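Lirkham lettings evening, speaker notes
Clearing and handing back a furnished room

Slot is 45 minutes with questions. Start on time even if people are still getting tea.

Slide 1. Say who we are. We look after 41 furnished rooms in Lirkham and Plerano. Most handovers fall in February and again in late summer.

Slide 2. The inventory. Ours ran to 1,940 lines last year, far too long. Now one page per room, large things first, then whatever has a lid or a door.

Slide 3. Order of work. Chairs first, so the floor is clear to walk on. Look at the underside of the seat and at the legs as well as the top. Then open everything that opens. Dark interiors are the ones people miss: a small pale thing shows up, a black cable doesn't. Take a torch.

Slides 4 to 6. Let them look, don't talk over these. 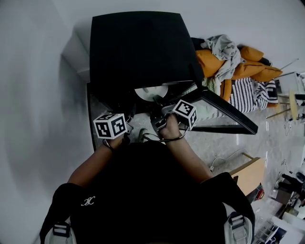
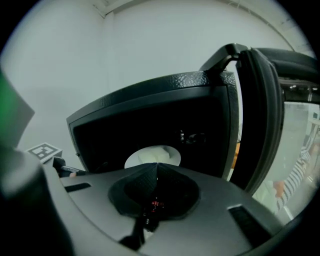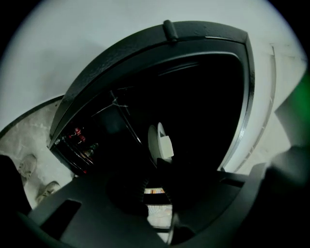
Slide 7. Deposits. Mention the Mofokeng Street handover, where we held money back for a missing shelf and then found it behind the wardrobe. We paid it all back and changed the form. Expect a question on who signs. Both sides sign, same day, in the room.

Slide 8. What to leave behind: keys, manuals, spare bulbs. Food goes, even unopened.

Slide 9. Contact details and the sign-up sheet. If there is time left, hand round the blank one-page form. Chairs back against the wall before the hall closes at 9.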